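FOR IMMEDIATE RELEASE

Prilta opens its Goso hand-teaching kit to outside teams this May

I get to write this one myself, which is a treat, because I've been bugging everyone at Prilta to let me talk about Goso for months!

Quick version: Goso is our kit for showing a robot a task with your own hands. You pick up a pair of hand-held grippers, you do the chore, and the recording becomes a lesson the robot can learn from. No joystick, no arm in the room. Starting in May we're shipping 30 kits to outside teams, and applications are open now.

Cloth has been our favorite headache. It flops, it bunches, it never sits the same way twice (my own laundry will back me up on that). So the first task library we're putting out is all cloth work, done on an ordinary wooden table upstairs at our Pangilinan office, next to the stairs. A small purple microfiber towel gets pinched up into a tall twist, and the gripper's own camera sees the fold from right up close. 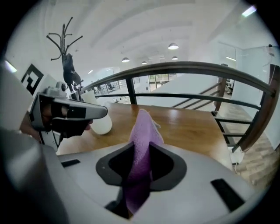 What's in the first release

The cloth library has 500 demonstrations, and 173 of them are two-handed. Those were the ones I fought for. One gripper is fine for picking things up, but folding or passing something across usually wants two, and getting both hands to agree takes some practice. I was terrible at it for a whole afternoon and then suddenly I wasn't.

The square black-and-white markers on the grippers help the software work out where each hand is, and a head-level view goes in with the gripper footage so the two can be lined up later.

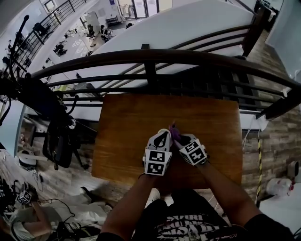 We've also teamed up with Zallus on the playback side. Their software takes a finished demonstration and checks whether a given robot arm could reach every position in it, so you find out early if you've been stretching too far. I love this part, mostly for the little red flags it puts on my own sloppy takes.

Applications for the May kits close when we hit 300, so please don't sit on it. Schools and small shops are very welcome, and you don't need a robot to start recording.

Press contact: Prilta media desk, Pangilinan office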